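Ticket 183 – Midavstead bench, pen pickup policy
Status: open
Component: wrist view / training mix

Retrained with head view + both wrist views, same demos as the Lenz run. Success on pen pickup went DOWN. Head view only: 28 of 59. All three views: 19 of 59. Same seeds, same start poses, checked twice. Loss curves look fine, better if anything. Pen inside the tape for all trials, one pen, no clutter.
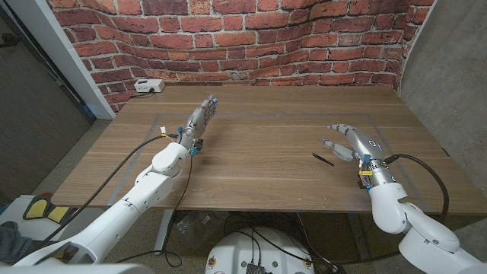
Ranska: did you try dropping wrist views at random during training? We saw the same thing at Sarncombe, the policy latched onto background in the wrist stream and stopped caring about the object. Would also mask one wrist at a time at test, tells you which side is hurting.

Good call, masked both in turn. Left masked – no change. Right masked – most of the loss comes back. So its the right stream. Normalization is the same on both sides, crop too, ruled those out.

Reran with view dropout on, otherwise same config. Still training, will post numbers when done. 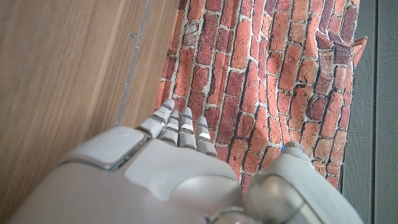 Working guess is the wrist encoder keys on texture. Strongest texture in view wins and the fingers get ignored. Look how much brick print there is behind the fingers, and it has folds in it, so if the sheet shifts between sessions the features shift too. Plan: random background swap on wrist frames only, head view untouched. Need finger masks for that, the old segmenter misses the tips somtimes.

To do
– dropout run, full eval
– background swap run
– plain gray sheet as control, same trials

Leaving open.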